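3 min read

Notes from our September get-together on the Clurimix trial (I typed while everyone talked, so bear with me)

We got going a little after 10 and went straight to the big one: do we keep Clurimix past the free period or drop it? Quick recap for those who missed last time. It's the simulation package from Stamwood, the one where you build a kitchen or a workbench on screen, drop an arm into it and rehearse your pick-and-place jobs before you touch real hardware. The basic seat is $649 a year. The lab bundle is $2,855 and gets us up to 30 seats, plus the Flotolum add-on for cluttered counters.

I said I was leaning toward the bundle, and I still am! Setup took me one afternoon, and the object library is a lot of fun. The grumbling was mostly over the manual (thin, and the search is hopeless) and over how slow it gets on the older laptops. We also compared it with the Zariņš kit, which is cheaper but wants its own controller, and we have no room on the bench for another box.

Then we spent a good long while on the clutter test, with the kitchen counter up on the big screen. I like that it doesn't hand you a tidy row of cubes. You get muffins, spatulas, a can on its side, plant leaves poking in at the corner, and the arm has to work in among all that.

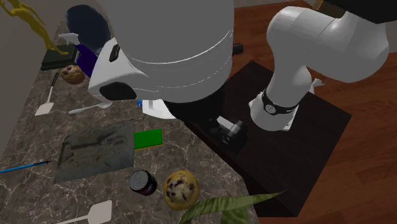
My last batch finished 98 runs overnight without a crash, and that settled a few nerves. The sticking point is still thin, flat stuff. Two of us want to see how it does with handles and spoons before any money moves, and I think that's fair.

What we agreed:
- I'll ask Stamwood for another month on the trial and a straight answer on laptop specs.
- Flotolum stays switched on for everybody until then.
- We put off the vote on the bundle.
- Zariņš stays on the list as our backup, but we won't order a demo unit yet.

Also, please stop saving over the shared counter layout! Make a copy and put your initials on it. We wrapped up just before noon.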